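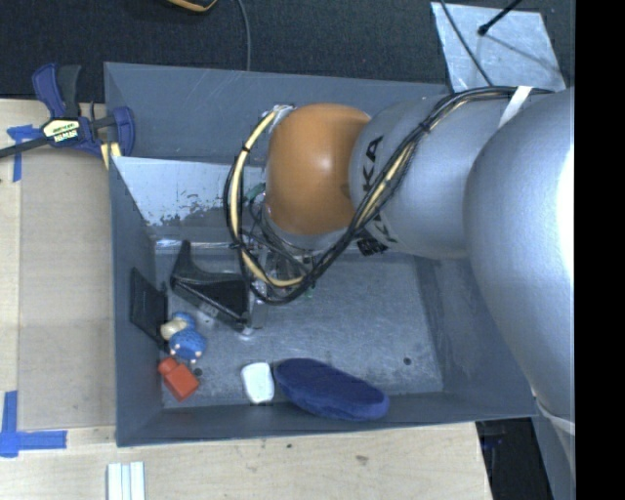 Picking bin

A picking bin, also called a tote or pick tray, is an open-topped container that holds loose goods while they are taken out one at a time. Bins of this type are used in parts stores, mail-order packing and toy sorting.

Form

Most picking bins are rectangular. The walls often slope outward from floor to rim, which lets empty bins nest and moves small items toward the middle of the floor. Gray and blue-gray are common colors. Some floors have small round holes - these serve as drains or as fixing points, depending on the maker.

Wear

The floor wears faster than the walls. Repeated contact with goods and tools leaves pale scratches and cloudy patches, which do not normally affect use. A bin is withdrawn when the floor cracks or a rim splits. The Fellent parts store, under Zulema Bustos, inspects its bins after every 100 loads.

Contents

Small toys and similar light goods are kept in a shallow layer so that each piece can be reached from above. Items lying against a wall or in a corner are harder to grasp than those in the open. The Paju sorting guide sets a limit of 48 pieces per bin for mixed toys.

See also

Nesting container
Order picking
Parts tray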